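# 第3章 タイル壁への取り付け

この章では、Brolberg ウォールレール棚をタイル張りの壁に取り付ける手順を説明します。石膏ボードの壁に直接取り付ける場合は第2章、木の柱に直接取り付ける場合は第4章を参照してください。

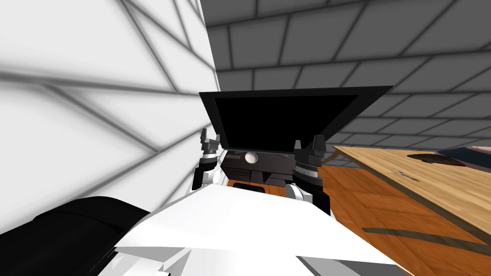
作業を始める前に、第1章の「安全に使うために」を必ず読んでください。穴あけは一度行うと元に戻せません。3.2の下地確認が終わるまで、ドリルを当てないでください。

作業時間の目安は、下地がコンクリートの場合で半日、石膏ボードの場合で二時間です。接着補助シートの養生時間は含みません。

## 3.1 部品と工具

### 同梱品

| 記号 | 品名 | 数量 |
|---|---|---|
| A | 縦レール(長さ857 mm) | 2 |
| B | 棚板受け | 6 |
| C | 棚板(奥行136 mm) | 3 |
| D | なべ頭ねじ | 6 |
| E | 樹脂アンカー | 6 |
| F | 平座金 | 6 |
| G | 防水ワッシャー | 6 |
| H | 接着補助シート | 2 |
| J | 位置決め型紙 | 1 |
| K | レールキャップ | 4 |

記号Iは欠番です。

不足や破損がある場合は、取り付けを始めずに販売店へ連絡してください。レールに穴をあけた後、または接着補助シートをはがした後の交換はお受けできません。

### 用意するもの

- 電動ドリル(回転のみのモードがあるもの)
- 磁器用ダイヤモンドビット 直径6 mm
- コンクリート用ビット 直径6 mm(下地がコンクリート、モルタルの場合)
- プラスドライバー(2番)
- 水準器
- メジャー、鉛筆、養生テープ
- 下地センサーまたは下地探し針
- 防カビ剤入りシリコーンシーラント
- 保護めがね、防じんマスク
- 掃除機
- 水を入れた霧吹き

インパクトドライバーは穴あけにもねじ締めにも使用しないでください。

## 3.2 壁の確認

### タイルの種類

表面の硬さによって使うビットと作業の進め方が変わります。

**陶器質タイル** 吸水性があり、比較的やわらかいタイルです。屋内の壁に多く使われます。磁器用ダイヤモンドビットで無理なく穴があきます。

**磁器質タイル** 硬く、穴あけに時間がかかります。ビットは消耗品と考え、一本で六か所をあけようとせず、予備を用意してください。

**ガラスモザイクタイル** 本製品は取り付けできません。

**天然石** 石の種類によって割れやすさが大きく異なります。施工した業者に相談してください。

種類が分からないときは、余りのタイルが残っていないか確認します。裏面に水を一滴たらし、すぐに吸い込めば陶器質です。余りがない場合は磁器質とみなして作業してください。

### タイルの浮き

1. 取り付けたい範囲のタイルを、ドライバーの柄など硬い樹脂で軽くたたきます。
2. 周囲より高く、こもった音がするタイルに養生テープで印を付けます。
3. 印の付いたタイルが穴あけ位置にかかる場合は、位置を変えるか、張り直してから作業します。

> **注意**
> 浮いたタイルに穴をあけると、割れて落下することがあります。浮きが隣り合う三枚以上に広がっているときは、取り付けを中止し、施工業者の点検を受けてください。

### 下地

タイルの裏側には、次のいずれかの下地があります。

- 石膏ボード、または耐水石膏ボード
- セメント板、けい酸カルシウム板
- 合板
- モルタル、コンクリート
- コンクリートブロック

下地センサーはタイルの上からでは正しく反応しないことがあります。同じ壁の、タイルが張られていない部分(天井裏の点検口、コンセントの開口部など)から確認するのが確実です。コンセントのプレートを外して確認する場合は、先に分電盤で該当する回路のブレーカーを切ってください。

下地が石膏ボード一枚だけで、裏に柱も補強板もない場合、棚一段あたりの耐荷重は表2の値まで下がります。

### 配管と配線

次の位置には穴をあけないでください。

- コンセント、スイッチの真上と真下
- 水栓、給湯リモコンの真上と真下
- 浴室と接する壁で、水栓の高さと同じ帯
- 換気扇のダクトが通る壁

建物の図面がある場合は、設備図を確認します。賃貸住宅では、管理会社または所有者の承諾を得てから作業してください。

> **警告**
> 穴あけ中に火花が出た、水がにじんだ、急に手ごたえがなくなった、のいずれかがあったときは、直ちにドリルを止めてください。ビットは抜かずに、元栓とブレーカーを先に操作します。

## 3.3 取り付け位置を決める

### 間隔

左右の縦レールの間隔は、ねじ穴の中心から中心まで492 mmです。棚板の長さに合わせて決まっており、変更できません。

壁の端、入隅、出隅から縦レールの中心までは100 mm以上あけてください。

### 目地との関係

穴の中心は、タイルの角から20 mm以上離してください。タイルの中央に近いほど割れにくくなります。目地の上に穴をあけることもできますが、次の条件をすべて満たす必要があります。

- 目地の幅が3 mm以上ある
- 目地にひび割れや欠けがない
- 穴が隣のタイルにかかったとき、両側のタイルに均等にかかる

段ごとに半枚ずつずらして張った壁(馬踏み目地)では、縦の目地が一段おきに現れます。上の穴がタイルの中央に来ても、中間の穴が目地に当たることがあります。型紙を左右に動かし、三か所とも条件を満たす位置を探してください。縦横の目地がそろった壁(芋目地)では、レールの位置をタイルの中央に合わせれば、縦の目地には当たりません。

左右のレールを同時に良い位置へ置けない場合は、左のレールを優先して決め、右のレールは目地上の条件を満たすかどうかを確認します。どうしても合わないときは、別売りの横桟(品番 Promus)を使うと、穴の位置を横方向に選べるようになります。横桟の取り付け方は横桟の説明書に従ってください。

### 印付け

1. 壁の表面を中性洗剤で拭き、水拭きした後、乾いた布で水分を取ります。
2. 型紙(J)の上端を希望の高さに合わせ、養生テープで仮止めします。
3. 水準器を型紙の横線に当て、水平を確認します。目地を水平の基準にしないでください。
4. 二、三歩下がって全体の位置を確認します。
5. 型紙の六か所の丸印に鉛筆の先を当て、壁に印を付けます。
6. 型紙を外し、印の上から養生テープを十字に貼ります。テープの上にもう一度印を付けます。
7. 左右の上の穴の間隔を測り、492 mmになっていることを確かめます。下の穴も同様に測ります。

型紙は湿気で伸び縮みします。浴室の近くで作業するときは、手順7を省略しないでください。

## 3.4 穴をあける

### タイルの層

1. 保護めがねと防じんマスクを着けます。
2. ドリルを回転のみのモードにします。振動(打撃)モードになっていないことを、空回しして確認します。
3. ダイヤモンドビットを壁に対して斜めに当て、低速で回して浅い溝を付けます。
4. 溝が付いたら、ビットをゆっくり壁に直角になるまで起こします。
5. 低速のまま、軽く押しながら掘り進めます。十秒ごとにいったん止め、霧吹きで水をかけます。
6. 手ごたえが軽くなったら、タイルを抜けています。ドリルを止めてビットを抜きます。

> **警告**
> ドリル本体に水をかけないでください。感電のおそれがあります。霧吹きを使うときは必ず回転を止め、ビットを壁から離してください。

押す力を強くしても作業は早くなりません。ビットが焦げたにおいを出す場合は、回転を下げ、水をかける回数を増やします。

### 下地の層

下地によって手順が分かれます。

**石膏ボード、セメント板、合板** ダイヤモンドビットを抜き、直径6 mmの一般用ビットに替えて貫通させます。柱に当たる場合はアンカーを使わないため、直径2.5 mmの下穴に替えてください。

**モルタル、コンクリート** コンクリート用ビットに替え、深さ40 mmまで掘ります。ビットの先から40 mmの位置にテープを巻いておくと深さが分かります。この層に限り振動モードを使えますが、タイルの裏が浮くおそれがあるため、まず回転のみで試してください。

**コンクリートブロック** 空洞に当たった場合、同梱のアンカーは使用できません。中空用アンカーを別途用意してください。

### 後始末

1. 穴の中の粉を掃除機で吸い取ります。
2. 養生テープをはがします。
3. 穴の縁に欠けやひびがないか、指先と目で確かめます。

欠けが防水ワッシャー(G)の外径より小さい場合は、そのまま次へ進めます。ひびが目地まで達している場合は、そのタイルを張り替えるまで取り付けないでください。

## 3.5 縦レールを取り付ける

1. 六か所の穴にシーラントを少量入れます。穴の奥まで詰める必要はありません。
2. 樹脂アンカー(E)を差し込み、タイルの表面とそろうまで手で押します。入りにくいときは、当て木をして軽くたたきます。アンカーのつばがタイルの面より出ていないことを確認してください。
3. 縦レール(A)の裏面に接着補助シート(H)を貼ります。はく離紙は上の端だけ50 mmはがし、折り返しておきます。
4. ねじ(D)に平座金(F)、レール、防水ワッシャー(G)の順に通します。
5. 左のレールの上の穴にねじを入れ、手で回る範囲で仮締めします。
6. レールを垂らし、水準器で垂直を確認します。
7. 下の穴、中間の穴の順に仮締めします。
8. 右のレールも同様に仮締めします。
9. 水準器を左右のレールの上端に渡し、水平を確認します。ずれが1 mm以内のときは、長穴の範囲で調整できます。
10. はく離紙を上から少しずつ引き抜き、レールを壁に押し付けます。
11. 上、下、中間の順に本締めします。手回しのドライバーを使い、防水ワッシャーがわずかにつぶれたところで止めます。

> **注意**
> 締めすぎはタイル割れの最も多い原因です。ねじが空回りするときは、アンカーが効いていません。3.8を参照してください。

タイルの面に段差があり、レールの裏にすき間ができるときは、すき間のある穴の位置に樹脂スペーサー(市販品)を挟みます。ねじの力でレールを曲げて密着させないでください。

### シーラントの仕上げ

水がかかる場所では、レールの上端と左右にシーラントを打ちます。下端は打たずにあけておき、入り込んだ水の出口とします。

1. レールの縁から3 mm離して養生テープを貼ります。
2. シーラントを途切れないように打ち、ヘラでならします。
3. 表面が固まる前にテープをはがします。
4. 二十四時間、水をかけずに置きます。

## 3.6 棚板を取り付ける

接着補助シートとシーラントの養生が終わってから行います。月曜の夜にレールを取り付けた場合、棚板を載せられるのは火曜の夜以降です。

1. 棚板受け(B)の爪をレールの溝に差し込み、下へ押してかみ合わせます。「カチッ」と音がするまで押してください。
2. 左右の棚板受けの段をそろえます。レールの側面の目盛りで確認できます。
3. 棚板(C)を手前から奥へ滑らせて載せます。裏面の溝が棚板受けの突起に合う位置で止まります。
4. 棚板の手前を軽く持ち上げ、外れないことを確かめます。
5. レールの上下にキャップ(K)をはめます。

段を変えるときは、棚板を先に外します。物を載せたまま棚板受けを動かさないでください。

## 3.7 耐荷重

表2 棚一段あたりの耐荷重(等分布荷重、左右のレールを六本のねじで固定した場合)

| 下地 | 耐荷重 |
|---|---|
| コンクリート、モルタル | 8 kg |
| 柱にねじが効いている | 8 kg |
| 合板(厚さ12 mm以上) | 6 kg |
| セメント板 | 4 kg |
| 石膏ボードのみ | 2 kg |

三段の合計は、一段の値の二倍を超えないでください。棚板の手前の縁に物を掛ける場合は、表の値の半分とします。

人がつかまる、体重をかけるといった用途には使用できません。浴槽や便器の横に設置するときは、手すりと間違われない高さにしてください。

## 3.8 困ったとき

**ビットが滑って印からずれる**
十字に貼ったテープを新しくし、斜めに当てるところからやり直します。それでも滑るときは、市販の吸盤式ガイドを使ってください。

**穴がなかなか深くならない**
ビットの先端の粒が摩耗している可能性があります。新しいビットに替えます。振動モードには切り替えないでください。

**アンカーが一緒に回る**
アンカーを抜き、穴を清掃します。穴が広がっている場合は、直径8 mm用のアンカーに替えます。タイル側の穴も8 mmに広げる必要があるため、専用のビットで縁を少しずつ削ります。

**穴の位置を間違えた**
使わない穴は、タイルの色に近い補修材で埋めます。穴と穴の間が30 mm未満になる位置には、新しい穴をあけないでください。

**レールの周りの目地が変色した**
シーラントの油分がしみることがあります。中性洗剤で落ちない場合は、目地の表面を薄く削り、目地材を詰め直します。

**棚板ががたつく**
左右の棚板受けの段がそろっているか確認します。そろっている場合は、レールのねじの緩みを点検してください。

## 3.9 点検と手入れ

取り付けから一か月後に、ねじの緩みを一度確認してください。その後は半年ごとに、次の項目を点検します。

- ねじの緩み、さび
- レール周辺のタイルのひび、浮き
- シーラントの切れ、はがれ、カビ
- 棚板受けの爪の欠け

汚れは、水で薄めた中性洗剤をやわらかい布に含ませて拭きます。塩素系のカビ取り剤を壁に使うときは棚板を外し、使用後はレールを十分に水で流してください。酸性の洗剤、研磨剤入りの洗剤、スチームクリーナーは使用できません。

地震の後は、揺れの大小にかかわらず荷物を下ろし、上の四項目を点検してください。

## 3.10 取り外し

1. 荷物と棚板を外し、棚板受けを上に押し上げて抜きます。
2. シーラントにカッターで切れ目を入れます。
3. ねじを下、中間、上の順に緩めます。最後の一本は、レールを手で支えながら外します。
4. 接着補助シートが残っているときは、釣り糸などの細い糸をレールの裏に通し、左右に引きながら下ろします。金属のヘラでこじらないでください。
5. 残ったのりは、シールはがし剤で落とします。目地に付いた場合はすぐに拭き取ります。
6. アンカーは、ねじを二、三回転だけ入れてペンチで引き抜きます。抜けないときは頭を切り落とし、上から補修材で埋めます。

取り外したアンカーと接着補助シートは再使用できません。補修部品は、品名と表の記号を添えて、Vatex 部品窓口または販売店に注文してください。

---

第3章 執筆:Lakmal Gazi 施工確認:Habibur Haque
次章:第4章 木の柱への取り付け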